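4 Registration tax and list price in the small-displacement segment

Kohlhase
3 December 2019

4.1 Background

The tax change that took effect in June altered the way two-wheelers are assessed at first registration. Under the old schedule, tax was charged on the importer's declared value. Under the new one, it is charged on the retail list price, less a fixed allowance of 900 per vehicle. The allowance is the same for a scooter and for a large touring machine, so its effect is strongest at the low end of the market.

Dealers were free to decide how much of the change to pass on to buyers. We look at what they did in two districts, Skistine and Illatby. The two have similar incomes and similar numbers of dealers per resident, but Skistine has a rail link to the coast and Illatby does not. Motorcycles and scooters are used more for commuting in Illatby, and we expected buyers there to be less sensitive to price.

4.2 Data

The sample holds 1172 new registrations. For each one we have the model, the engine size, the list price on the day of sale and the price on the invoice. Registrations by rental fleets were left out, as were machines sold with a sidecar. Extras such as luggage and heated grips were removed from the invoice price where the dealer listed them on a separate line. In 91 cases the extras were not listed separately – these were kept in the sample but given their own indicator in the model. 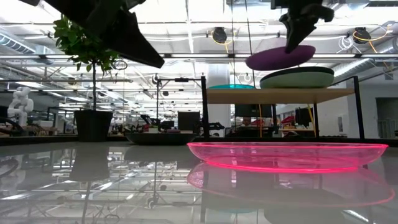 Figure 3. Plates on a table and rack.

Invoice prices were matched to list prices by model code. Bornora, the importer with the widest range in both districts, changed its codes when the new schedule came in, and its older codes were mapped to the new ones by hand. Where a model had been given new equipment at the same time, we treated it as a new model and did not compare it with its predecessor.

4.3 Results

List prices fell for small machines and rose for large ones, as the fixed allowance would suggest. Invoice prices moved less than list prices in both directions. Dealers who had been giving discounts on small scooters cut those discounts after the change, and the buyer saw only part of the tax saving. On larger machines the opposite happened, and discounts grew.

The pattern was the same in both districts, and the difference between them was small. Our expectation about commuters in Illatby was not supported. One possible reason is that buyers there can reach dealers in Skistine within an hour – a few invoices in the sample show a home address in one district and a dealer in the other. Section 5 repeats the analysis without these cross-district sales.

Last updated: June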